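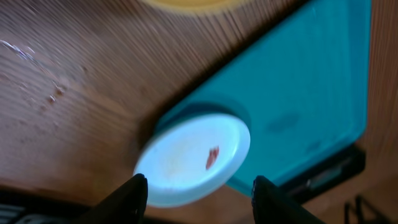 Teal plastic container on a wooden table

Call for participants: people who were witnesses in a traffic case

The Silanano Center for Court Access invites residents of Turkero and Rulletti to take part in a study about witnesses in traffic cases. We look for persons who saw a crash, or a driver under the influence of alcohol, or a street race, and who later received a letter asking them to come to court. It is not important for us whether the driver was convicted. It is also not important whether you were finally called to speak. Many witnesses wait the whole morning in the corridor and are then sent home, and we would like very much to hear from them also.

The study is led by Firouzeh Zamani. She worked as a court interpreter before she came to the Center, and she has noticed for a long time that the letters sent to witnesses are difficult to understand even for people who speak English from birth. The letter tells you the number of the courtroom and the penalty if you do not appear. It does not tell you where to park, if you may bring your child, or who will inform you when the hearing is moved to another day. With the results we will write a proposal for a new letter and a short guide, and we will present both to the court administration in Rulletti.

Who can participate

You are 18 years old or older.
You received a request to be a witness in a traffic case in Turkero or Rulletti within the last 5 years.
The case is closed. If you are not sure, please ask us and we will help you to find out.
You were not the accused driver and you are not a relative of the accused driver.

If you were injured in the crash yourself, you are welcome, but please tell us this when you write. For such conversations we plan more time and we prepare them in another way.

Police officers and employees of the court cannot participate this time. We hope to speak with them in a later part of the work.

What you will do

There are four group meetings, each of them two hours long, with the same people each time. In the first meeting we speak about how you were contacted and what you understood from the letter. In the second we speak about the day in court. For the third we ask you to bring the papers which you still have, with the names covered. In the last meeting we read the draft of the new letter together, line by line, and you tell us what is wrong with it.

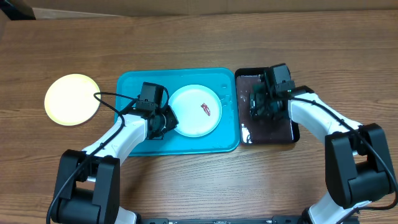
The meetings take place on Wednesday at 6:30 p.m. in our rooms at 900 Alipour Street, on the ground floor. The entrance has a ramp on the side of the parking lot. The first group begins in February. Please come only if you can be present at all four dates, as the later meetings are difficult to follow for a person who missed the earlier ones.

We do not ask you to tell what you saw on the road. Some people want to speak about it and they may, but it is not the subject of the study, and no one will press you.

Payment and costs

You receive a gift card at the end of each meeting. Bus tickets and parking are paid back the same evening, so please keep the receipt. Child care is possible if we know it one week before.

Your information

We make a sound recording of the meetings. The recording is written down by our own staff and then deleted. Your name will not appear in the report, and also not the name of the street where the incident happened. We do not give any information to insurance companies, lawyers or the prosecutor. We also cannot give legal advice, and we cannot help with a fine or a suspended license of your own.

You can stop at any time and you do not need to give a reason. The gift cards which you already received are yours to keep.

How to apply

Please write a short message to Behrouz Ghasemi at the Center, or leave it at the front desk. Write your name, a telephone number, in which town the case was heard and the year. Please do not send court papers by mail. Behrouz will call you for a short talk, and after this you get the consent form to read at home. The form is available in English, Spanish and Farsi. If you need it in a different language or in large print, tell him on the telephone.

Applications are accepted until the group is full. Persons who apply after this are put on the list for the next group.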